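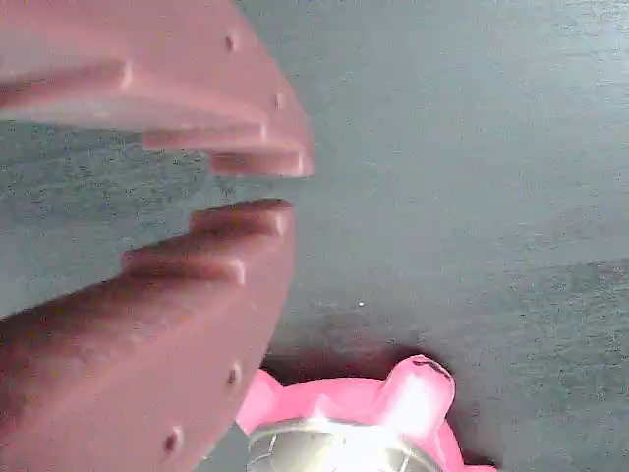 Section 3: Putting Up Your Besnard Backyard Goal

Home Guides Goals Nets Spare Parts Contact
5 min read

If you've made it through the parts check in Section 2, you're past the boring bit, and I promise the rest goes faster than you think. I've put this goal together more times than I can count (in driveways, on wet grass, once in a church hall with the lights half off) and I still enjoy the moment when it stands up and looks like a goal. Get a second person if you can. My usual helper is Shahzad Hashmi, who wrote the net section with me, and the steps with two people in them are written the way we do it.

You'll want a rubber mallet, a pair of work gloves and a patch of level ground a bit bigger than the goal. The full-size Besnard is 216 inches wide, so pace it out before you open the pole bag.

Building the frame

1. Lay the crossbar pieces end to end on the grass with the spring buttons facing up. The middle piece has the blue sticker. Please don't peel the sticker off yet, you'll want it in step 4.

2. Push the pieces together until each button clicks. If one is stiff, twist the pole a little as you push. No mallet on the buttons! I bent two that way on my very first goal and had to send off for more.

3. Slide a corner elbow onto each end of the crossbar. The elbows are marked L and R, and that's left and right as you stand in front of the goal facing the net. I know some people read it the other way around, and you'll find out in step 6 when the back bars splay outward like a deck chair.

4. Fit the two uprights into the elbows. Leave everything flat on the ground for now, and check that the blue sticker is still on the upper side of the crossbar.

5. Add the side ground bars, then join them with the rear ground bar. Tap the joints home with the mallet, nice and gently.

6. Now lift. One person on each upright, walk it up together, and keep your fingers away from the elbows while it's moving.

Note: The Tamthorpe junior model has one-piece uprights, so skip the joining part and go straight from step 3 to step 5 once they're in.

CAUTION: Don't let anyone near the front of the goal until it's anchored. An unanchored goal can tip forward, even a light one, even on a calm day. Never climb on it or hang from the crossbar, and that goes for grown-ups showing off too.

Anchoring

7. Push the four U-shaped anchors over the ground bars, two at the back and one on each side. On soft ground, lean them slightly away from the goal as you drive them in.

8. On artificial turf or concrete, use the sandbags from the Bevside weight kit (sold separately, sorry). Fill them before you carry them to the goal only if you have a wheelbarrow. I fill mine on the spot with a garden scoop and save my back.

9. Give the crossbar a firm pull toward you. If the back lifts at all, add another anchor or another bag and pull again.

Hanging the net

10. Find the top edge of the net, which has the thicker cord. Start in the center of the crossbar and clip outward, a clip on one side and then a clip on the other. Starting at a corner gives you a big saggy bunch at the far end, and I've had plenty of those.

11. Clip down the uprights, then along the ground bars. Leave a little slack at the back so the ball drops and doesn't bounce straight back at you.

12. Walk around the outside and look for gaps a ball could squeeze through. The bottom corners are the usual spots.

Before the first kick

13. Check the ball as well while you're at it. Look for the pressure range printed near the valve and go by that, not by how it feels under your thumb. Moisten the needle before it goes in, and keep it straight. A quick look along the seams is worth doing too, especially if the ball has spent the winter in a garage.
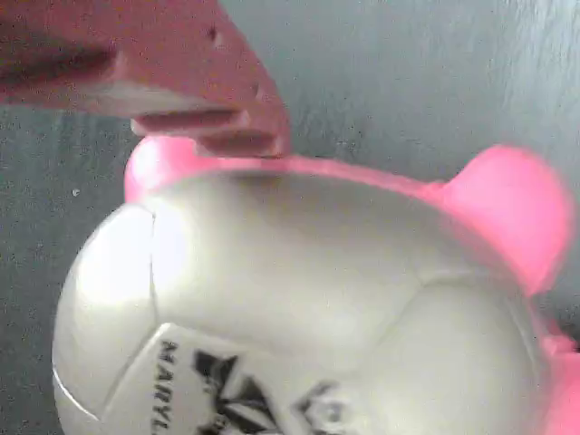 White soccer ball with stitched seams between the panels.

14. Take a few easy shots, first from close in, then from farther back. Go around the clips again afterward, as a new net settles and one or two tend to pop loose.

15. Have another look at the anchors after heavy rain, and again once the ground starts to thaw, which for me in Oseddale means March.

Note: If you're leaving the goal out for the season, take the net down before snow. Wet snow in a net is heavier than it looks, and it'll pull the clips right off. Lempi Nieminen handles our spare parts and can send clips by the bag. Tell her which model you have, full-size or junior, because the clips are different sizes.

Folding the goal for storage is covered in Section 4.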